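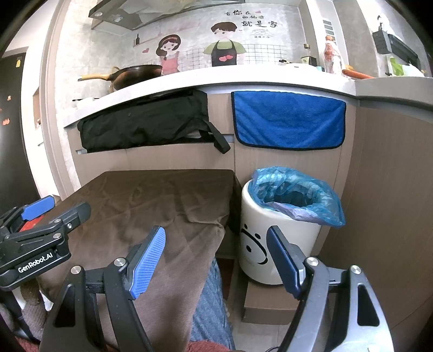
Recording Household Examples with Hand-Held Grippers

Scope

This procedure applies to all operators who record kitchen examples for the Zistside training set. It covers the period from arrival in the home to the end of the first recording block. Questions about consent forms should go to Aino Leinonen.

Before recording

1. Confirm the home number on your assignment sheet. Kitchens in the current round are numbered 441 through 504.

2. Walk through the kitchen once with the resident. Agree on which surfaces and containers may be used, and leave everything else as it stands. Wall decorations, magnets and items hanging from the counter may remain — the system should learn from rooms as people keep them.

3. Open and close both grippers fully. The blue fingertip pads must sit flat on the fingers. Replace any pad that lifts at the corner.

Recording an example

4. Stand facing the work area with both grippers raised and the fingers open. Hold this position until the tone sounds.

5. Carry out one task only, such as folding a cloth on a low table or dropping a wrapper into a lined trash can. Move at your normal pace.

6. Keep the object between the fingers while you carry it. If it slips, pick it up again and finish the task. Recovered slips are valid examples and should be marked "R" on the sheet.

7. Return to the starting position and wait for the second tone.

After each block

A block contains 85 examples. Enter the block total, the task name and any stopped attempts before you begin the next one. Sheets are sent to Clyde Calloway by 6 p.m. on the day of the visit.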